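**Rulten 8 – countertop bag sealer, refurbished and new**

Back in stock. Both versions, the plain one and the one with the cutter. Same price as last time, no change.

For anyone landing here from a search: it's a small heat sealer for shop counters, market stalls, village hall kitchens, that sort of thing. Closes plastic bags. Seal is 8 mm wide, hence the name. Plug it in, wait for the green light, press the arm down, count to three, lift.

### What you get

- the sealer
- spare heating strip, already cut to length
- spare non-stick cover (you'll want it sooner than you think)
- mains lead, UK plug, fixed to the back so it can't wander off
- one sheet of instructions, both sides. Please read the second side

Screwdriver not included. Any small crosshead does it.

### Plain or cutter?

Plain if you're closing bags that are already bags. Crisps, nuts, dried fruit, loose tea, dog biscuits. Cutter if you buy tubing on the roll and make your own lengths. The cutter slides left to right only. Don't force it back the other way, it takes the edge off and then we get the phone call.

If you can't decide, get the plain. The cutter arm can be fitted later, we sell it on its own, takes ten minutes or so with the lead out of the wall.

### Settings

Dial goes up to 13. I know. The maker in Akholm had the dial left over from something else and it stuck.

| Bag | Start at |
|---|---|
| Thin clear bags, bread type | 3 |
| Ordinary food bags, medium | 5 |
| Printed snack bags | 7 |
| Foil lined coffee bags | 10 |
| Thick pouches with a flat bottom | 11, press longer |

Start there and go up one at a time. If the seal looks milky and puckered, too hot. If it peels open like a sticker, too cool or you lifted early. Let it cool under the arm a moment before pulling the bag out, most bad seals are people tugging.

Above 11 you're on your own really. We've used 13 for rubble sack type plastic and it smelt dreadful.

### Things it won't do

Paper bags. Paper with a thin lining, sometimes, badly. Anything with liquid right up to the seal line. Anything greasy along the seal line – wipe the inside of the neck first with a bit of dry kitchen roll. It isn't a vacuum sealer and won't suck the air out, press the bag flat by hand if that matters to you.

Also not for the compostable bags, mostly. Tala Atallah at the Rastside farm shop has had them working at 4 with a very quick press, but she says it depends on the batch and she wastes a few at the start of every roll. So try a handful before you order a thousand.

### Size and power

Bed takes bags up to 30 cm across. Wider ones you can do in two goes, overlap the seals a bit. Weighs just under 4 kilos, heavier than it looks, which is good, it stays put. Rubber feet. Runs off a normal socket. Not happy on a long extension lead with a kettle on the same one.

### Refurbished ones

Come from shops that closed or traded up. Volker Janssen goes over each of them in our workshop – new strip, new cover, new spring if the arm feels lazy, and a test on three kinds of bag before it's boxed. There may be scratches on the casing and somtimes the marks of an old price label. Works the same as new. Guarantee is 7 months on these, two years on new.

We don't have many at any one time. If the page says none, ring, there's often one on the bench.

### Spares

Strips, covers, springs, cutter blades, knobs for the dial. All on the spares page. The Nair table sealer uses the same covers but NOT the same strips, please check the label underneath before ordering, we've had more than 13 sent back since January and the postage adds up for everybody.

### Delivery

Next working day if you order before 2 pm. Islands a bit longer. Collection from the Rastside unit is fine, side door, ring the bell and give us a minute. Parking is tight in the mornings.

Returns within 30 days if it's clean. If its full of crumbs we'll still take it but there's a cleaning charge.
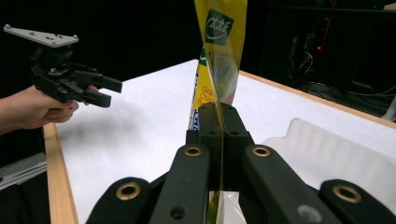 Trade orders, three or more to the same address, phone first and we'll knock the carriage off. Mixed plain and cutter is fine, new and refurbished too. VAT receipt goes in the box, if you need it emailed as well say so when you order.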